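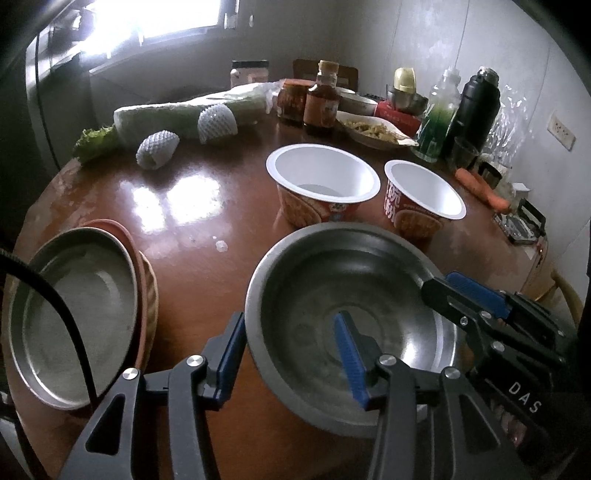

Getting the Gray Off: Looking After Steel Bowls

Monday, March 30, 2020

I've been home a lot lately, same as everybody, and I've been cooking more than I have in years, so my big mixing bowls are getting a real workout. Mine were cheap ones from Harb and they've lasted through bread dough, potato salad, soaking beans and one very long afternoon of washing paintbrushes (don't do that, by the way). They do go dull, though. Here's what works for me.

The everyday wash

Hot water, dish soap, soft sponge. Dry it right away with a towel! If you let a steel bowl air dry and your water is as hard as mine, you'll get those chalky spots, and then you're scrubbing again tomorrow.

White spots and rainbow stains

Splash in some plain white vinegar, swirl it around, leave it five minutes, rinse, then wash with soap so your next batch of whipped cream doesn't taste like pickles.

Stuck dough

Cold water first, not hot. Hot water cooks the flour and turns it into glue — I did it wrong for years. Fill the bowl, go have your coffee, and most of it will slide out. A plastic scraper gets the rest.

Gray film

Make a paste of baking soda and a little water and rub it around with a damp cloth. Go with the grain if you can see one. You'll be surprised what comes off on the cloth. I tried the Nukance cleaning powder too, and it did fine, but a box of baking soda from the corner store was 69 cents and I couldn't tell the difference.

Scratches

Mostly you live with them. Steel wool makes it worse, and so does a hand mixer if you let the beaters bang around on the bottom. Fold a dish towel under the bowl so it sits still and you won't be chasing it with the beaters. The towel is kind to a wood table as well.
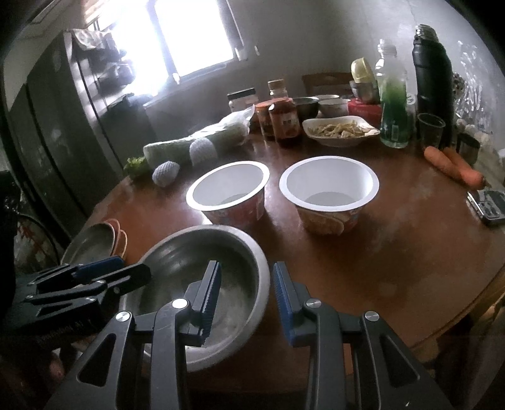 Marlow Street Baker wrote in after my last page to say that salt is the thing to watch. Leave salty water sitting overnight and you can get tiny pits in the steel, and those never come out. So add salt to your pasta water after it boils, and rinse out the brine bowl the same day. Good tip, thank you!

Storing them

Nest them, sure, but only when they're bone dry, or they'll stick together like they've been welded. A paper towel between each pair helps. If two are already stuck, put ice in the top one and set the bottom one in warm water for a minute, then twist.

In April I'm going to tackle cutting boards, including the one I left in the sink. Send me your oil recommendations before then.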